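Our water bill came Wednesday. $87. In February it was $39. Same house, same people, same number of showers as far as I can tell.

Called Gellden Water. On hold for most of my lunch. They said the reading is correct and I should check for a leak. You can look at the meter with every tap in the house off. If the small dial still moves, water is going somewhere.

Ours moved. Slowly, but it moved.
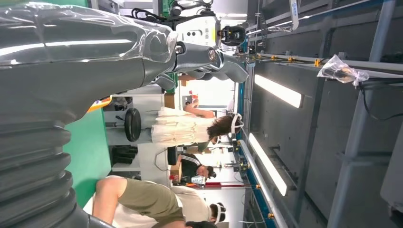 Next step was food coloring in the toilet tank. Put in a few drops, don't flush, come back in half an hour. The upstairs bowl had color in it. Downstairs was clear.

So it's the flapper. A new one was $8 at the hardware store on Gerkach Street. You shut off the valve, drain the tank, unhook the old one and clip on the new one. The old one was stiff and had a warped edge.

Dial has stopped moving with everything off. A neighbor on Dultness Road paid a plumber $300 for what sounds like the same problem.

Gellden has a leak credit form. It's on their site under Billing, not under Leaks. They want the receipt for the part and two meter readings a week apart. I've taken the first one.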